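15/05/2019
Two-arm sorter, bench notes

Loaded the new wrist offsets into the sim before touching the real arms. The left was closing early on every pick, so I moved the close point 2 mm further along the approach and dropped the finger speed to 90. Right arm settings unchanged from last time.

Still using the Gunonum hand model. The collision shapes for the thumb are too fat, but they load and I don't want to redo them this week.

Order for the test is left hand picks, carries to the blue bin, lets go. Right hand stays open and keeps clear. The dark bin isn't used yet. 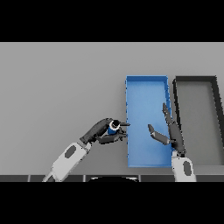

Trí Lã thinks the right arm should park much further back while the left one is carrying, and that the two paths will cross as soon as we start using the second bin. Would rather see a fixed rest pose for each arm than the blended one we have now.

Fair enough. Added a rest pose for the right arm to the config, not tuned. The planner takes 344 ms with it on, and I'd like that under 200 before we run anything on the bench.

Also open:
Vanby power supply — fan rattles, swap it
wrist cable on the left arm needs a longer loop
copy the config to the Halell folder, the one there is old

Bin walls in the sim are thinner than the ones we have. Measure the real ones and fix the model next.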